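配对

尼克斯仓库的返还件登记表有十一列，多数人只填前四列。汉内克·德斯梅特（Hanneke Desmet）把十一列全部填满，第十一列的表头是“备注”，她在里面写的字比前十列加起来还多。我接手的时候，这份表已经打印出来，装在一个硬壳文件夹里，脊背上贴着标签：Driser返还，Filness系列，2,591件。

先说明名词。Filness是餐具系列的名称，盘、碗、浅碟都归在里面，按颜色和直径区分，不按图案区分。Driser是一家经营度假营地的公司，营地关了以后，餐厅里的东西整批退回。Nidix负责接收、核对、配套、转卖。Nijs是仓库里我工作的那一间，名字来自以前的房主，门牌没有换过。开头我把Nidix写成了“尼克斯”，这是司机们的叫法，正式文件里不用。

工作内容是配对。每箱25件，开箱，去掉垫纸，逐件看正面、背面和边沿，再按套归拢。一套的构成写在订货单上，一共12件，颜色齐全才算一套。缺色的进缺色区，有崩口的进次品区，没有编号也对不上颜色的进“其他”。“其他”是一只灰箱子，放在门后。

桌子是这间屋子里唯一固定的设备，至少文件上是这么写的。桌面为浅色木条拼接，条与条之间的缝可以用指甲摸到，四周是黑色铝型材的框，框比桌面高出一点，圆的东西滚到边上会停住。地面是灰色水泥，用黑胶带贴成大方格。方格原来用来放箱子，一格放未开的，一格放空的，斜的那条线是后来补贴的，和别的线不成直角。德斯梅特在备注里提过这条线：“补线偏斜，不影响使用，勿重贴。”

我没有重贴。

六月，仓库里的温度适合做这种工作。手是干的，盘子不会打滑。第一周我按规程操作，速度和规程给出的估算一致。规程也是她写的，共两页，第一页讲手法，第二页讲顺序。手法部分如下：

拿盘子只拿边沿，拇指在上。
放下时先落远端，再落近端。
两件相叠，小的在上，不留手指。
声音不对的，重新拿起来听一次。

最后一条我起初没有执行。登记表里没有声音这一列，听了也没有地方填。后来我在第十一列里看见她填了，写的是“闷”“清”“清，偏短”。写“闷”的，后面多数跟着次品区的编号。我抽了几件去看，在边沿内侧找到了很细的裂，灯要从侧面打过来才看得见。从那以后我也听。

顺序部分有一处我不理解。按订货单，套是按颜色展开的：红、橙、粉、紫、绿、蓝，各色各归其位，叠起来应该同色相叠，装箱时省格子，核对时也快。她的做法不同。她把紫的放在深绿的上面，并且在表里把这两件写在同一行，用一个加号连起来。红的和绿的挨着放，不叠，中间是一个逗号。蓝的单独占一行，前后空着。整份登记表都是这样，从第一页到最后一页，没有一处例外。

我给Nidix的办公室写了一封信，问这种写法依据的是哪一份文件。回信说没有这份文件，请按订货单办理。又问能不能联系到德斯梅特本人。回信说她的合同已经结束，交接以文件夹为准。

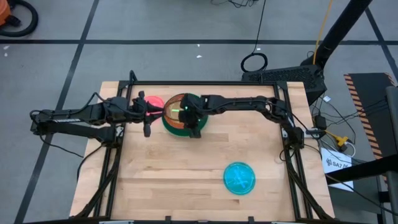
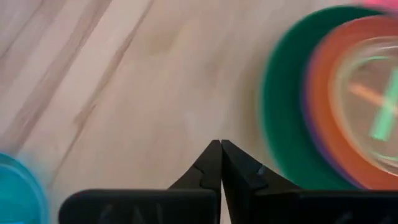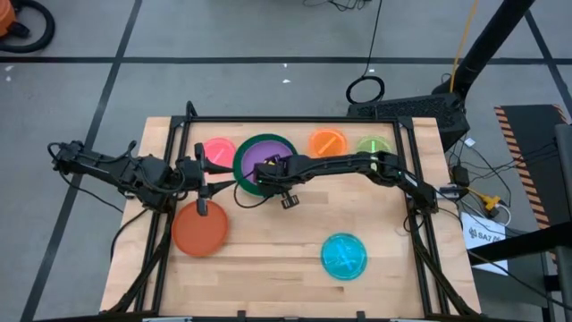
浅色木桌面与彩色圆形餐具，Nijs室内。

照片能确认的事情有限。紫色和深绿色在一处，这和登记表相符。红的挨着绿的，在带条纹球的那张里可以对上，红在绿的左上方，差一点就碰到。青蓝色的盘在同一张里离得远，在桌面右下，单独一件，上面有几片浅色、半透明的东西。表里与它对应的那一行，备注只有一个字：“留。”

留什么，没有写。我去找那几片浅色的东西，没有找到。垫纸都是不透明的，排除。封口膜有可能，但封口膜我见到的都是整条的。我在自己的记录里写“不明，片状”，然后继续。

摆着很多盘子的那张，对我的用处最大。后排从左往右是粉、紫、橙、浅绿，前面一只偏红的橙色，一只青蓝。紫色那只边缘露出一圈深绿，我一开始当它是镶边，按镶边去查Filness的目录，目录里没有紫盘镶绿边这一款。后来我从箱子里取了一只紫的，一只深绿的，叠在一起，退到桌子另一头去看，露出的也是一圈。我不能据此断定照片里是两件，只能说两件叠起来可以是那个样子。这句话我也写进了记录。

中间有几只盘面上看得出斜着的细痕。绿的有，橙的有，粉的有，青蓝的那只痕是交叉的。我那时候把它们当作反光。

以上花掉了一个上午。按规程，一个上午应当完成的箱数我没有完成，下午补了一部分。

第二周我换了做法。上午按订货单，同色归同色；下午从已经归好的同色里取出来，按她的行重新配。这样做等于把工作量翻倍，办公室没有要求，也没有付钱。理由我当时写得很清楚：核验前任登记方法之有效性。现在看，这个理由成立，写法有些重。

核验从紫和深绿开始。登记表第一行写的是“紫0417＋绿0032”。编号是她用铅笔写在盘底的，字很小，贴着圈足内侧。我在箱子里找0417用了一些时间，找0032用的时间更长，两件分在不同的箱里，中间隔着好几摞。找到以后叠起来，小的在上，不留手指。落下去的时候声音很短，没有晃。

我再取0417，换一只别的深绿。放上去也合适，尺寸当然是一样的，可是轻轻一推，会转。换第三只，也转。回到0032，不转。

我把0417翻过来，从侧面打灯。圈足上有磨损，整圈都有，一处重一处轻，重的地方磨成了一个很窄的平面。再看0032的正面，盘心有一圈发暗的痕，同样一处重一处轻。两处重的对上，就是不转的那个位置。

结论比较简单：这两件在营地餐厅里长期叠放在一起，洗完叠回去，再用，再洗，再叠回去。管这件事的人每次都把同一只放在同一只上面，也许出于习惯，也许架子上只有那个位置。磨损是这样来的。德斯梅特配的是磨损，颜色是结果。

我把盘面的细痕也重新看了一遍。斜的，是刀痕，走向一致，说明盘子每次都朝同一个方向放，用的人每次都坐在同一边。交叉的那种，两个方向，说明有时候从这边坐，有时候从那边坐，或者有两个人用过。蓝色里我找到几只有交叉痕的，登记表里都单独占一行，前后空着。

红和绿之间的逗号最后才解出来。两件不叠，所以圈足对不上盘心，我试了几种都不成立。后来在边沿上找到了。红的边沿有一段发亮，绿的边沿也有一段发亮，长度一样，是两件并排立在架子上互相靠着磨出来的。她用加号表示上下，用逗号表示左右。表头没有注释，可能她认为不需要。

这里应当说明我对此事的看法，登记表的用途是转卖。买方收到的是颜色齐全的一套，用在别的餐厅、别的架子上，0417下面压的是0032还是别的，没有任何差别。转的那种也能用，转的幅度很小，端着走的时候手会自己去扶。按订货单配套，工期短，差错少，是正确的方法。按磨损配套，工期长，对买方没有意义，对卖方也没有意义。我把这一段写成一页纸，放在文件夹最前面，准备交上去。

然后我继续按她的行配。

配到后来手会知道。拿起一只紫的，不看编号，先摸圈足，磨出来的平面在拇指的哪一侧，大概就是哪一类。再去摸深绿的盘心。对的落下去是清的，偏短；不对的落下去后面拖着一点。木桌面对声音有帮助，水泥地上试过，听不出来。桌面上有几处深色的纹，斜着上去，其中一条中间有个疤，像节子。我习惯把待配的那只放在疤的右边，左边留出来放登记表。纹路在那里断一下，手停的位置就固定了。

午饭也在屋里吃。吃完用一台橙色的吸尘器把地过一遍，它的软管是黑色的，有螺旋，用完不太肯收回去，我就让它躺在地上。垫纸的碎屑总会剩一两片，白的，在灰地上很显眼，走过去捡了，回头又有一片。规程里没有关于碎屑的规定。

条纹球是在一只绿碗的箱子里开出来的。橙色和偏黄的竖条，没有编号，不属于Filness的任何一个款。照片里有它，所以我见到的时候并不意外，只是先前以为那东西早已处理掉了。它放在桌上会滚，滚到铝框停下，发出的声音会盖过盘子的声音，没有办法工作。我试过放在登记表上，放在吸尘器旁边，都不行。最后放在绿碗上，正好卡住。

碗沿是深色的，沿口内侧有一圈很淡的磨痕。我看了一会儿，把球拿起来，又放回去，转了转。痕的宽度和球落下去接触的宽度接近。接近，不是吻合，球是软是硬对此有影响，营地里的球也不会一直放在同一只碗里。但它在那里待过一段时间，这一点我认为可以写。

登记表上查到了这一行。碗的编号，后面一个加号，加号后面写的是“球”。归类一栏填的是一套餐具的一部分，没有填“其他”。

按规定，球应进灰箱子。灰箱子里当时有：一把没有牌子的勺，半卷胶带，一张营地的餐位图。餐位图是折着的，我以前见过，没有打开，纸不在核对范围之内。那天打开了。图上画的是长桌，每个位置一个圆圈，圆圈旁边有颜色的名称，是手写的，有的划掉改过。靠窗那一头，紫和绿写在一起。再过去是红，绿。蓝在桌角，圆圈画了两遍，两把椅子，一把在这边，一把在拐过去的那边。

图的背面有人用蜡笔画了一只球，竖条，两种颜色。碗没有画。

我没有据此改动任何数字。2,591件是器皿的总数，球不在内，加进去总数就不对，所有的合计都要重打。我把餐位图折好，放回灰箱子，后来又拿出来，放进文件夹，夹在照片后面。移动一件“其他”类物品需要填单，我填了。用途一栏写“参考”。

办公室来过一次电话，问进度。我报了上午的数字。对方问下午呢，我说下午在复核。对方问复核有没有发现差错，我说没有差错，登记表是准的。这句话是事实。对方说那么可以不用复核了。我说还剩蓝的。

蓝的最慢。单独占一行，没有可以配的对象，复核只能看它本身：交叉的两道痕，哪一道深，哪一道后来的。后来的痕会把先前的切断，放大镜下看得清。有的是这边先坐，有的是那边先坐，过了一阵换过来。有一只两道痕互相切，几乎在每个交点上次序都不同，等于是轮流。我在第十一列写了“轮流”，看看又觉得这个词不够技术，改成“双向，交替”。她在那一行写的还是“留”。

我想过这个字是不是指不要出售。如果是，应当有一张扣留单，文件夹里没有。如果指的是留在桌上，那么它在照片里确实在桌上，右下，离别的都远。如果指的是给什么人留着，那登记表不是写这种话的地方。三种解释我都记下了，没有选。

装箱那天，买方的车下午三点到。同色相叠的箱子先上，外箱贴套号，每箱封两道胶带。司机问另外那一摞箱子是不是也走，我说也走，颜色齐全，只是里面的次序不一样。他问不一样有没有关系。我说不影响使用。

箱子里的次序我没有改回去。紫的在深绿的上面，两处重的对着，盖上垫纸，推一推不转。红和绿立着并排，亮的那一段靠着亮的那一段。颜色齐全，12件，符合订货单对一套的定义，订货单没有规定谁在谁的上面。文件夹最前面的那页纸我抽出来重写了，原来的结论保留，加了一句：两种方法所得套数相同。

蓝的那一只，双向，交替，照登记表所写，没有装。所以发货单上是2,590件，我在差额一栏填了1，原因一栏填了“留”，后面括号注明见前任备注。绿碗按件数走了，换到别的箱里，编号朝下。

球进了灰箱子，里面没有碗，它在箱底滚来滚去，搬箱子的时候听得很清楚。走到门口我停了一下，把它取出来，放在蓝盘上。蓝盘太平，卡不住。我把登记表的文件夹垫在盘子一侧的下面，抬高一点，球滚到盘沿靠住了，没有再动。

填移动单的时候，位置一栏我写：Nijs，桌面，右下。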